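Moving the two-arm planner off a fixed timeout

22 Jun 2024

I spent most of this week on Triklow, the scheduler that decides which of our two arms may enter the middle of the table. Until now it gave each arm a fixed slot. If the left arm was late, the right arm planned against a stale pose and stopped at its own collision margin.

The new version has each arm publish the volume it means to sweep over the next 100 ms. The other arm plans around that volume, or waits. Do-yoon Sun wrote the message format; I wrote the part that breaks ties.

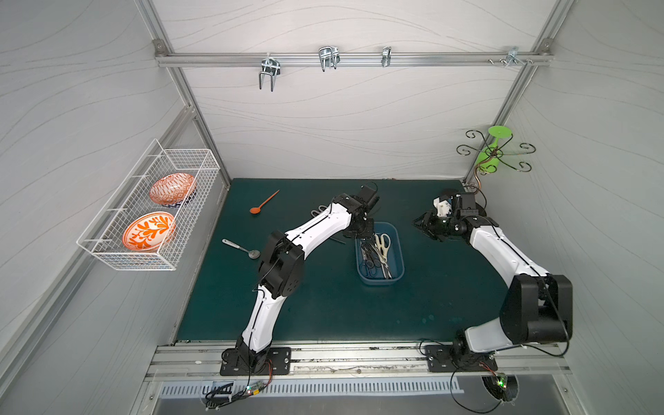 Scissors in the tray

Perception is still the weak point. Handles segment well, but where blades overlap the masks merge and the grasp ranker returns a pose across two pairs. I now reject any mask with more than 3 handle candidates — crude, but the log is shorter.

Of 31 replayed plans, 8 still deadlock. Carol Furnival thinks the tie-break should use remaining path length. I'll try that next, on the Haslam branch.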